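2021-06-23

Dye bench, second run of the madder pots

Started early because the water here takes an age to come up to temperature and I wanted all six pots going before the post. Same root as last time (the Lisow batch, the coarse grind, what's left of it) and the same wool, scoured last night and left to sit in the sink with a plate on top.

Plan was to hold everything at 74 degrees and change only the chalk. Pot 1 none, pot 6 silly amounts, the rest in between as per the sheet pinned over the sink. I held 74 quite nicely in the first four. Pot 5 got away from me while I was on the phone to Hauke and went well past 80, so pot 5 is going to be brown and I don't want to hear about it. You can already see it in the skein, the tips have gone that boiled-tea colour. Keeping it anyway, somebody always wants brown!

Notes on the rest, before I forget:

Pot 1, no chalk. Orange, a bit thin, like squash made by someone mean. Nice enough on its own but it won't sit next to the others.

Pot 2 and pot 3, can't tell them apart. I've put a knot in the end of the pot 3 skein, one knot only, near the label end. If you find a skein with two knots that's from the May weld and has wandered.

Pot 4 is lovely. Properly red, the sort of red I was after in the first place and missed in the first run by being impatient. Soaked the root overnight this time and poured off the first water (saved it, it's in the Plemier jar on the bottom shelf, please don't tip it out, Fulvio). I think the first water is where all the yellow was hiding, but I changed the chalk too so I can't really claim that. Need to do it again with the pouring off as the only difference.

Pot 6, chalky. Pinker than I'd hoped, and the wool feels harsh. It might soften after a wash. If it doesn't I'll call half of pot 4's amount the upper limit and stop fiddling.

Weights: 187 g of wool altogether, dry, before mordanting. I forgot to weigh the skeins separately so the per-pot figures in the other book are just the total divided up, treat them kindly. The alum was the Ostermann stuff again. Fulvio reckons it's gone damp and we're all under-mordanting by a bit, and he may be right, there's a crust round the lid. He wants to dry it in the low oven. I want to buy more. We'll see who gets to it first.

Hauke rang about the Clusance order, by the way, that was the call that did for pot 5. They'd like over 2,000 metres of the finished yarn and they want it "like the sample". The sample was from a pot I didn't write down, two winters ago, which is why I'm now writing everything down and boring you all with it. I said I could get near it and he said how near, and I said come and look at pot 4. He's coming on the afternoon train, so could whoever is last in tonight leave the skeins where they are on the rail? Don't turn them, I've put the paler side to the window on purpose.

Still to do: rinse 1 to 3, rinse 4 on its own in the blue bucket, leave 6 in the pot till it's stone cold. Order root. Find the good thermometer - the one with the long probe - as the short one reads high near the bottom of the pot and I was correcting in my head all morning.

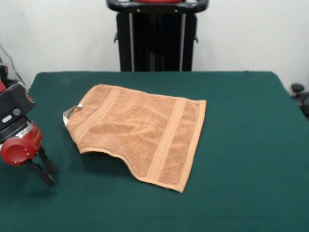 Then the light test. I'll wind a bit of each round card, cover half with foil and stick them in the south window until the end of the month, same as we did for the weld. Pot 5 can go in too, I'd like to know if the brown holds. Cards are in the drawer under the scales, pencil only on the labels please, the biro ran last time and we lost two of them.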